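How do you get terrazzo peel-and-stick to sit flat in the corners?

Posted by Elin Howells, 2023-09-05

I'm lining a small three-sided enclosure with terrazzo-pattern wallpaper. It's white with flecks of black, mustard, pink and gray-blue. The flat parts went up fine. The inside corners are another matter. I tried running one long strip around all three walls and it pulled away at both corners overnight. The paper is Widmer, the self-adhesive kind, 20 inches wide. Walls are painted MDF. Do I need glue, or am I cutting it wrong?

plernodar_dan

Cutting. Don't wrap a full strip around an inside corner. Do the back wall first and let the paper run half an inch onto each side wall. Then put the side pieces up separately, starting tight in the corner and overlapping that half inch. With flecks this irregular the overlap is hard to spot — stripes would be a different story.

If you have metal posts in the corners, stop the paper at the post and trim with a fresh blade. That's how the one below was done.

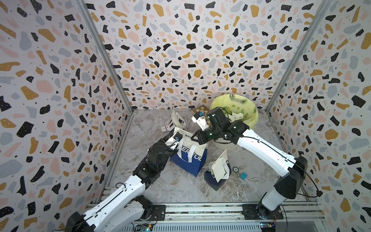

Does the paint need to cure before the paper goes on?

Give it 2 weeks for ordinary latex wall paint. Dry to the touch is too early, and the adhesive will lift the paint when you reposition a piece. Wipe the wall with a damp cloth and let it dry before you start.

Arnerero

Mine came loose too and I used spray glue. It held but it smells for days.

stilell_fan9

Agree with the separate pieces. I would add a hair dryer on low for the last inch next to the corner. Warm it, press it in with a plastic scraper, and hold it there for 15 seconds. Don't stretch the paper while it's warm or it will shrink back later and leave a gap. Save your offcuts — you can patch a gap with a narrow strip and the pattern hides most of it.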